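Galtetik reports gains from mixed-view training on kitchen handling tasks

June 1, 2026

Galtetik has published a technical report on a training method for manipulation policies that must cope with glossy surfaces and nearly identical objects. The method, called Goswood, trains one policy on paired views from a fixed camera and a wrist camera, and withholds one of the two streams at random during training. According to the report, a policy trained this way completed more tabletop tasks than the same network trained with both streams always present. The largest difference appeared in the final centimeters before contact.

The work addresses a familiar problem. A policy that always receives two views tends to settle on one of them early in training and to treat the other as noise. In most published setups the fixed view wins, as it shows the whole workspace and changes little from one time step to the next. The wrist view moves constantly, but it holds the information needed to close on a thin edge. When the fixed view is degraded by glare, a policy that has learned to ignore the wrist stream has little to fall back on.

Goswood drops one stream for a full segment of an episode, where earlier dropout schemes did so for single time steps. The authors argue that single-step dropout is too easy to bridge from memory. With a whole segment missing, the network has to plan and act on the remaining view alone. Segment length is drawn at random, and the two streams are never dropped together. The loss is unchanged, and the only addition to the network is a learned token that stands in for the missing stream.

The training set consists of 3000 teleoperated episodes recorded on dining and kitchen tabletops, with objects that include white ceramic tableware, a dish rack, a bamboo steamer with a woven lid and an electric hot pot. Object positions were changed between episodes. Lighting was left as found, and reflections from overhead lamps were neither masked nor filtered out before training.

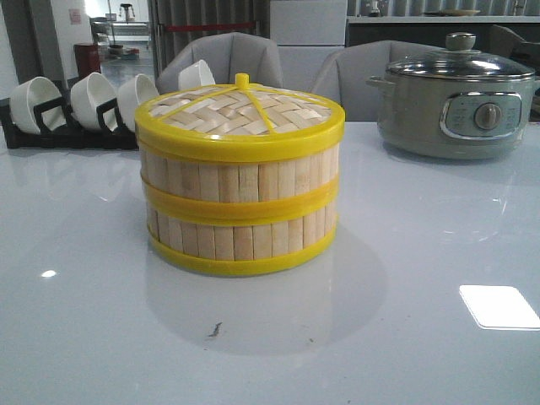 Wuyts, which tested an early version of the code on its own arms, said the segment dropout was simple to add but lengthened training, and that it would like to see the comparison repeated with a second fixed camera before drawing conclusions about the wrist view.

The report partly covers that point. An ablation with two fixed cameras and no wrist camera did better than one fixed camera alone on lid removal, where the handle sits at the center of the lid and is easy to see from a distance. It gave no measurable benefit on tasks that required gripping the rim of a bowl. The combination of two fixed cameras with a wrist camera was not tested.

Evaluation was run as 400 trials divided equally between the Goswood policy and the baseline. Starting layouts were matched, so that each policy faced the same arrangements. A trial counted as a success only if the object was released at its target and remained there without support. Contact with a neighboring object was logged but did not end the trial unless that object left its place.

The baseline failed most often by closing early. In the logged runs it commonly stopped short of the rim and then repeated the same motion. The Goswood policy showed this behavior less often, but it had a failure of its own – a tendency to hover over rows of similar objects before committing to one of them. The authors attribute the hesitation to the close-range view, in which adjacent bowls look nearly the same and offer little to tell the policy which one it approached a moment earlier. A longer observation history reduced the hovering at the cost of slower inference.
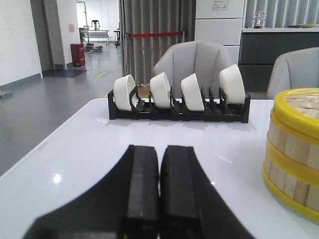

Does the method need both cameras once training is finished? The policy will run on either stream alone, but success rates fall in both cases, and the report recommends keeping the two in place wherever precise grasps are required.

A smaller experiment looked at how much data the method needs. With a subset of 570 episodes, segment dropout gave no advantage over the baseline and on some tasks did slightly worse. The benefit emerged only as the set grew. The authors suggest that the network must first learn each task from full observations before missing views become useful, and they propose a schedule in which dropout is introduced gradually. That schedule has not been evaluated.

Transfer was tested at a second site operated by Hollgate, with a different table and different lamps. The policy was fine-tuned on 40 local episodes. Performance on racked tableware recovered to nearly the level seen at the original site. Lid removal recovered less fully, and the report notes that the fixed camera at the second site was mounted lower, which changed the apparent shape of the lids.

Several limits are listed. All tasks involved rigid objects. No liquids were handled, and none of the heated appliances was switched on during recording or evaluation. The arm moved at reduced speed throughout, so the results say little about cycle time.

Galtetik plans to release the training code and the evaluation layouts in December, together with a portion of the episodes. Model weights are not part of the planned release – the company says that decision is still under review.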